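Robotics Club – Minutes of the August Meeting

We got going at 6:30 on Friday, a little behind time on account of the cookies, and it was lovely to see the whole picking team back together after the summer break. The minutes of the last meeting were read and approved with one small fix (the entry fee for the Bider Cup is $85, and it has been paid).

The picking team gave a long and very cheerful report. They have logged 128 practice tries on the mixed toy bin, and 119 of those are now written up in the notebook – thank you for that, we know it is slow work! There was a good deal of talk about whether the round things or the spiky ones are harder, and we agreed to go on mixing them.

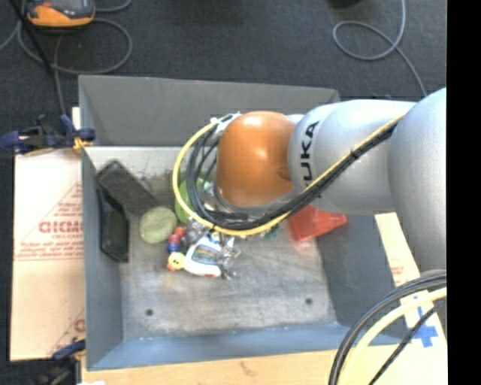

The KUKA arm over the toy bin, with most of the objects over on the left side.

Cable routing came up again. The team would like a tidier loop near the end of the arm, and Idach group offered to bring a sketch next time.

Money: we have $529 in the account. Agreed to spend up to $85 on spare clamps and cable ties.

Meeting closed at 8:10, with warm thanks to everyone who stayed to sweep up.

Recent items
Bider Cup rules, new version
Brovia workshop sign-up
Notes from the Peixoto lab visit
July minutes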